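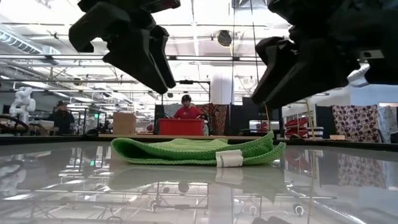

VASTBY, May - Green cloths are coming to the counters of Vastby. The Tidlow cloth service, which started with a handful of cafes on the harbor side, now has 31 places signed up and has put in an order for 1000 more cloths. Delivery expected before the end of the month.

The idea is simple enough. Cafes, hair salons, a dentist, two bakeries, the bike shop on the corner. Each gets a bundle of clean cloths on delivery day and hands back the used ones in a bag. Tidlow washes, dries, checks, folds and sends them out again. Pay by the bundle, no contract past the first three months.

Drilden, the laundry company that runs the service, says 2591 cloths went through the wash in April. Best month so far. The same month last year it was under 2000.

"People are tired of buying paper towels," a spokeswoman for the company said. "They want something that soaks up a spill, and they want it to go away afterward and come back clean. That's the whole pitch."

Only one color is on offer. Green, and it's staying green. Drilden tried a mixed set in the first winter, blue for restrooms and yellow for kitchens, but the colors ended up in the wrong bags and sorting took longer than the folding did. Customers who need a separate set for restrooms are now asked to use their own cloths there and keep them out of the Tidlow bags.

The labels have given some trouble too. Each cloth has a small white tag sewn on near one corner. On the older stock the print fades, and a few customers have been snipping the tags off since they catch on things. Please don't, the company says. The tag is how a cloth gets traced to its batch, and a cloth with no tag goes straight to the rag pile.

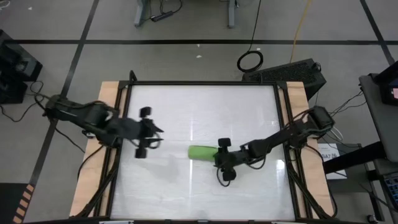

Folding is where most of the hours go. A dry cloth has to be shaken out, checked for stains and pulled threads, laid flat and folded so the edges line up. Done well it stacks. Done badly the stack leans and then falls over in the van, and the driver gets to do it again at the curb.

There is a house fold. In half the long way, in half again, then once across, with the tag facing out at the lower right. New staff get it on a printed card. The company admits that not everyone follows it. "We can tell who was on shift by looking at the shelf," the spokeswoman said.

Flat or rolled has been the other argument this spring. Salons want them rolled. A roll stands up in a basket and comes out with one hand, and the customer sees a nice row of them. Cafes want them flat because the drawers under most counters are shallow. For a while every bundle went out flat and the salons rolled their own, with some grumbling. As of this month both are on the order sheet, and rolled costs a little more.
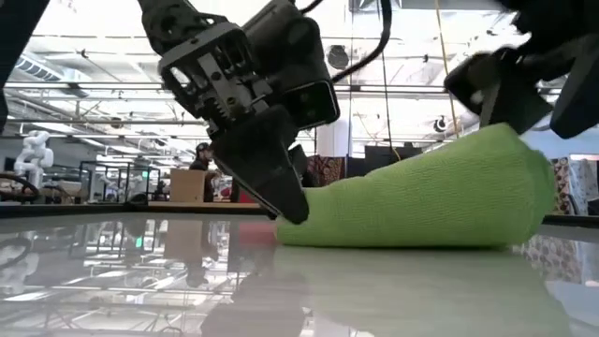

Rolling takes practice. Start from the wrong end and the border sticks out. Too loose and it opens up in the bag. Microfiber grabs onto itself, which helps, but it also grabs lint, hair, crumbs and anything else lying around, so tables get wiped down between batches. Smooth tops only. A rough board was used in the early weeks and it pulled loops out of the knit, and a good part of one batch had to be written off.

Wash rules are on the bag and the company would like them read. No fabric softener, it coats the fibers and the cloth stops soaking anything up. No bleach. Not with cotton towels, which shed. Customers aren't supposed to be washing them at all, but some do a quick rinse at the end of the day and that's fine, as long as the cloths are wrung out before going in the bag. Wet bags sour fast in warm weather. A bag that sat by a bakery oven over a long weekend last summer is still talked about at the depot.

Grease is the hard one. Cafe cloths with fryer oil on them get a hotter wash and a second look, and the ones that still smell are pulled. A cloth that's been pulled isn't thrown out right away. It goes into a box for the bike shop, wich takes them for chains and rims and doesn't care what they smell like.

How long does a cloth last? Depends who has it. The dentist's look new after a year. The bakeries wear them thin at the middle in a few months from wiping down the benches, flour and scrapers and all. Drilden counts washes by batch and checks the ribbed border first. Once the edge starts to wave, the cloth won't fold square any more and it's near the end.

The new cloths come from a different mill than the last lot. Slightly heavier, the company says, with a denser edge. A sample bundle went out to six customers in April with a comment slip tucked in. Four slips came back. Three liked them. The fourth said they took too long to dry on the rail and asked for the old ones, and will be getting the old ones while they last.

Lukoševičius, the bakery on the hill road, was one of the first three customers and is still the biggest, with two bundles each delivery. The shop used to get through a case of paper rolls a week. It now keeps one roll by the register for customers and that's it. "The cloths are better on the glass," the bakery said in a note to the paper. "Less good on jam. Jam you have to go at while it's fresh."

Complaints? A few. Short bundles have been the main one, mostly in March, when the counting was done after the bagging instead of before it. That has been switched around. Two customers said their cloths arrived smelling of someone else's shampoo. And several would like a pickup later in the day, after closing, since the driver currently comes at 2 p.m. and that's right in the middle of things for the cafes. A 6 p.m. round will be tested on the harbor side in June. If it fills up it stays.

Lost cloths are a sore point all around. They go home in aprons. They end up in cars, and one was seen on a boat. Up to now the company has let it slide, but from June a missing cloth gets added to the bill once a customer is more than five short. Found ones can be handed in at any shop with the Tidlow sticker in the window, it doesnt have to be your own.

Households have been asking as well. No plans there for now. The bundles are too big for one kitchen and the van can't stop at every door. The company did say that a smaller bundle, picked up at the depot counter and dropped off at the same spot, was "being looked at" for the fall. No price yet.

Until then anyone can buy retired cloths by the bag at the depot, mornings until noon. Cash or card. They're clean, they're a bit thin and they won't fold square.

Businesses wanting in on the new stock should get their order sheet to Drilden before the end of May. Mark flat or rolled, and mark it clearly. Sheets with both boxes ticked will be sent out flat. 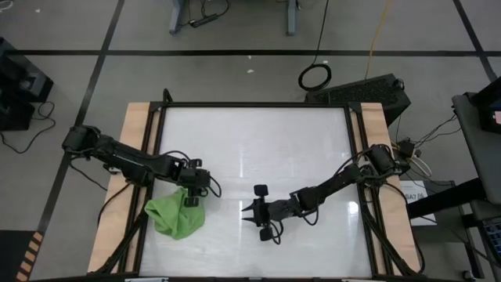
A green cloth lies bunched near the left side of the white work surface. Vastby, May.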